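Section 9: Listing your appliance for sale

Before you start, have the registration papers, the last pump test certificate and the keys to hand. All the keys, please - including the one for the locker that never opens.

1. Log in to Jandlow and choose New Listing. Pick the vehicle type. A water tender is not a pumper, however fond of it you are.

2. Enter the mileage from the dashboard and the engine hours from the meter. Don't swap them. Buyers do notice a 1990s engine with 393 miles and 3,731 hours.

3. Fill in the pump details. If the last test was passed, attach the certificate. If it was failed, attach it anyway.

Note: "Ran when parked" is not accepted in the Condition box. 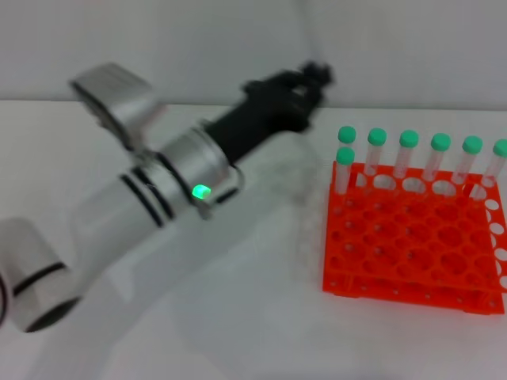 4. List what goes with the vehicle. Ladders, hose and radios are assumed to be staying with you unless you tick them. One seller in Camham forgot this and spent most of February arguing over a ladder.

5. Set your price. The guide price comes from past sales and takes no account of new chrome.

6. Press Submit. Your listing gets a reference beginning with D (for Dandau, our old name, which the software refuses to give up).

Caution: Remove blue lights and station markings, or cover them, before the buyer drives away on a public road. Stickers count as markings.

7. When the money has cleared, mark the listing Sold. Until you do, the phone will keep ringing.

Problems with step 6 go to Vasanthi Khan on extension 749. Please have the reference ready.

Last revised 1/29/25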